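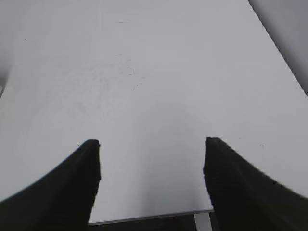
Marks on matt pale grey table top
Forum: Furniture and Surfaces

stekari_fan
14 November 2019
I've got a Vusholm table with a matt top, pale grey, nearly white. It's eight months old and used every day for work and meals. Greasy hand marks show along the front edge when the light is low. Washing up liquid and warm water shifts them but leaves a dull smear. What are people using?

PHung
Too much soap. One drop in a bowl, then go over it again with plain water and dry it straight away. I have the same top in the 120 and that's all it gets.

millbrook17
Agree about the drying. I'd use a microfibre cloth and skip the soap unless it's food.

oddjob_ray
I use Amrani surface spray on mine, twice a week. No smears.

PHung
Wouldn't use a spray on a matt top. I had one go shiny in a patch where I sat and I put it down to that.

oddjob_ray
More likely your sleeves. Mine has had the spray for four years and it's the same all over. The shiny patches come from rubbing, whatever you put on it.

PHung
Could be both. The far end got the same sleeves from my wife and no spray, and it stayed matt.

stekari_fan
Can a shiny patch be put right?

Prasert Sitthichai
Not really. I fitted worktops for 13 years and people always ask about this. You can rub the whole top down with 4000 grit to even it out, but if it's a thin coating you go through it and then you need a new top. I'd leave it alone. For the front edge try white vinegar, a capful in a litre of water, wipe and dry. Don't do it if the top is stone.

millbrook17
4000 would polish it, wouldn't it? You'd end up with the lot shiny.

Prasert Sitthichai
It would go more satin, yes. Should have said. Another reason to leave it.

stekari_fan
Not stone. Tried the vinegar at the front edge tonight and dried it with an old tea towel. Smear has gone, one mark left near the corner that might be pen.

oddjob_ray
Plomo eraser block for pen, but go lightly.

PHung
Those are abrasive. Try a bit of surgical spirit on a cotton bud first, underneath where it won't show.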